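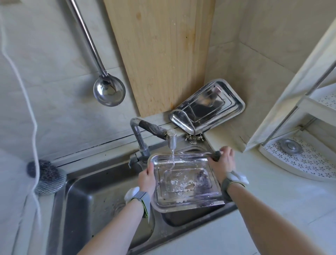 ## 4. Setting up a services activity index

Most published indexes of the services sector promise more than they can deliver. Wandton builds one from whatever survey answers you load, and the number it prints will look equally confident with good data or bad. Services are hard to measure in the first place: a tray held under a running tap in a steel sink is work in a restaurant and a chore in a home, and only the first has any business in your index. The software can't tell them apart. You have to, when you assign the sector codes.

**Before you start:** you need a cleaned survey file and the Kwon weights table. Don't use the sample weights that ship with the program for anything you plan to publish.

1. Open **Index > New** and choose *Services, monthly*.
2. Load the survey file. Wandton accepts up to 1000 respondents per region.
3. Under **Base period**, pick a full year and set its average to 100. A single month will also be accepted, and it will usually give you a worse index.
4. Map each respondent to a sector code. Leave unpaid household work uncoded.
5. Attach the Kwon table and click **Check weights**.
6. Set the confidence level. The default is 95 percent.
7. Click **Build**, then open the regional view.

**Note:** The confidence band covers sampling error only. It says nothing about firms that guessed at their sales or answered for the wrong month.

**Caution:** Seasonal adjustment is on by default, even with only 2 years of history. Turn it off for short series. The smooth line it draws in that case is mostly the program's opinion.

### Checking the result

Compare the regional lines before you trust the total. In our test file, Plininau rose every July while Storkedthorpe stayed flat, and the combined index showed a mild national upturn that neither place had reported. If you see the same pattern, publish the regions separately and leave **Headline figure** unchecked.

Revisions are covered in section 5.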